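Prumon rent tracking for small landlords

One login for leases, rents and service charges. Built for owners with up to 20 units, now good for 116. Imports from Bindell spreadsheets, mostly without retyping.
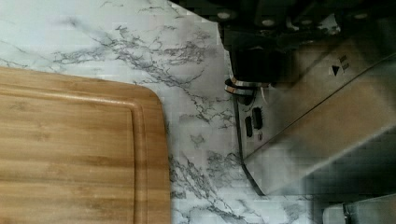
Lease records hold dates, deposit, break clauses. Finish notes too, per room, so you can log a white counter with gray veining and price the repair agianst the right material. Export to PDF or CSV.

Updated 2019-05-18: late rent alerts now go by text or email. Set the grace period per lease. 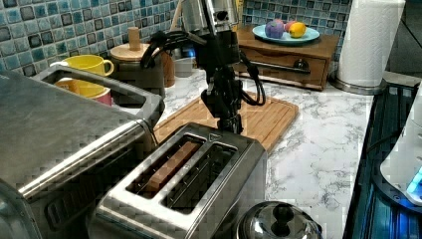 Pricing

$600 a year, flat. Setup free if you move over from Kingi. Cancel any month, we keep you data 90 days then it's wiped. Trudorar accounting link is extra, ask.

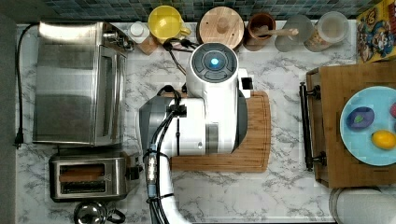

Trudorar writes that the link posted 1,674 rent entries in March and they would like split deposits next. On the list.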